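Speaker notes – "The grasp that never let go"

Slide 1. Leave it up while people find seats.
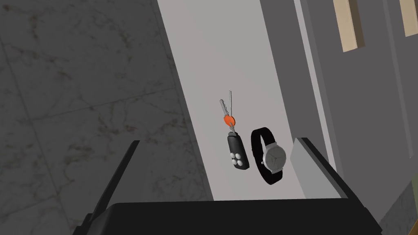 Somebody in the back row at the Faltia run-through asked why I'd spend a whole talk on one stuck gripper when it was only a simulation and no one got hurt. Fair question, and I'll probably get it again, so answer it early. The controller code in the sim is the same code we ship to the arm in the Fultness lab. Same binary, same config file. What goes wrong in one can go wrong in the other, and in November it did.

Slide 2. The task. Keep this short! Keys and a watch close together on a narrow surface, pick up one, leave the other alone. Say out loud that it's a mean little task. A watch strap that stands up in a loop is horrible for a grasp planner – there's a hole in the middle, and the planner loves to aim for the hole.

Slide 3. The numbers. We queued 3,000 runs overnight on the Grolex cluster. I came in at 7 with my coffee, feeling great, and the counter said 2,455. It had said 2,455 for hours. My first thought was a full disk (it's always a full disk). The disk was fine. Pause here, people usually laugh.

Slide 4. What the log said. Fingers closed, force reading climbing, release command sent, release command acknowledged. Then the same four lines over and over. The gripper was being told to open, it was saying yes, and it stayed shut.

Explain the two limits, slowly, I rushed this last time. There's a force limit in the low-level loop, and there's a hold timer one layer up. The timer re-sends the last good grip command if it hasn't heard anything for 600 milliseconds. Good idea on paper, it's meant to stop you dropping things when the network hiccups. But the release message didn't reset the timer. So: release, 600 milliseconds, grip again. If the fingers hadn't cleared the strap by then, they closed right back on it.

Slide 5. The real arm. Don't ham this up. Same fault, 2 weeks later, on a padded test block. I hit the stop button and the arm stopped, but the gripper kept squeezing, because our stop cut the arm motors and left the gripper on its own supply. I'd worked next to that thing for months and had no idea. If you take one thing home, go check what your stop button is wired to.

Slide 6. Fixes. Release now clears the timer. The gripper is on the stop circuit. The sim flags any run where commanded and measured finger positions disagree for too long – the Fankhauser folks had been asking us for that check since spring, and they were right, so say so.

Slide 7. Still open. We don't have a good answer for what the gripper should do on a stop when it's holding something heavy. Open and it drops, stay shut and maybe it's holding a finger. Ask the room, and leave ten minutes for it.

Bring the long HDMI cable.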